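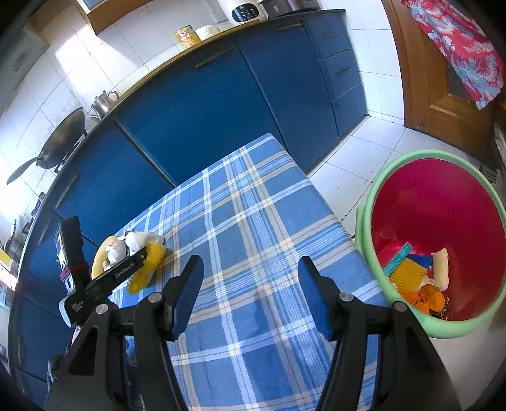 dgilani
8/17/22
Looking at a used hybrid estate from Usmani in Okcombe, seven years old, one owner. They want 773 for a year's warranty on top, which seems steep. I've been through the paperwork at the table with the blue plaid tablecloth and can't find the traction battery mentioned anywhere. Has anyone bought one from them?

Ayman Z
I paid for it on mine. The battery is covered, but only if you have the yearly health check done by them. Ask for the full terms.

sellolby_shaz
I wouldn't. Put the money aside. The independent in Florkmont replaced my 12 volt battery and cleaned the fan filter, and it's been fine for nine months.

Ayman Z
A 12 volt isn't the same thing. I was quoted 3,000 for a traction pack.

sellolby_shaz
For a new one. Reconditioned is a lot less.

Esperanza A
Depends who reconditions it. Mine failed again by September.

dgilani
Thanks. I'll ring them for the terms before I pay the deposit.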